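Atelier papeterie et correspondance
Séance 5 : les tampons encreurs, choix de l'encre et du support
Lundi 29 janvier 2018

Rappel de la séance précédente

Nous avons vu la différence entre le tampon à manche, qui s'utilise avec un encreur séparé, et le tampon automatique, dont la plaque se retourne sur une cassette à chaque pression. Les deux types servent aujourd'hui. Apportez vos essais de gravure sur gomme.

1. Les familles d'encre

Encre à base d'eau. Elle sèche par absorption et convient aux papiers non couchés : enveloppes courantes, bristol, papier vergé. Sur papier glacé elle reste en surface et s'étale au moindre frottement. Nettoyage à l'eau tiède.

Encre pigmentée. Plus épaisse, plus couvrante, elle tient mieux à la lumière. Temps de séchage long. C'est elle qu'on emploie avec la poudre à embosser, qui doit adhérer avant le passage du pistolet chauffant.

Encre à solvant. Pour le plastique, le métal, le verre et les papiers couchés. Elle attaque certaines gommes et certains photopolymères, vérifier la notice du fabricant. Aérer la salle. Refermer l'encreur entre deux empreintes.

2. Le support

Le grammage compte moins que l'état de surface. Un papier de 60 g peu collé boit l'encre et la laisse traverser, un papier bien collé de même grammage donne un trait net. Pour les exercices, nous travaillerons sur le bloc Utthorpe (blanc, lisse) et sur les cartes Haverford (ivoire, léger grain). Le grain des cartes laisse de petits manques dans les aplats ; choisir plutôt un motif au trait.

3. Encrer et poser

Tamponner l'encreur sur la gomme par petites touches, surtout si le motif est plus grand que le coussin. Ne pas frotter. Poser le tampon à plat, appuyer sans basculer, relever à la verticale. Une empreinte cernée d'un halo indique un excès d'encre ou un mouvement de bascule. Une empreinte pâle au centre vient le plus souvent d'un sous-main trop dur : glisser une feuille de mousse fine sous le papier.
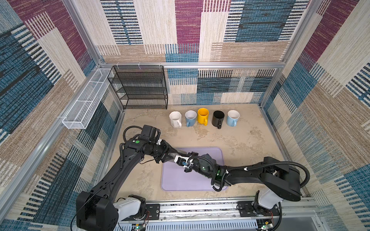 Deux bras noirs au-dessus d'un tapis lavande.

4. Entretien

Essuyer la gomme tout de suite après usage. Pas d'alcool sur les montages en bois verni, qui blanchissent. Les encreurs se rangent à plat, couvercle fermé. Les cassettes Lalteck se rechargent par le dessous, quelques gouttes suffisent, puis laisser reposer une nuit.

Exercice à rendre en février

Réaliser une planche de six empreintes du même motif : trois encres, deux supports. Noter sous chacune l'encre, le papier et le temps de séchage constaté. Format libre, nom au dos.

Lecture : manuel Wurko, pages 60 à 66. Le tableau des compatibilités entre encres et surfaces se trouve page 182.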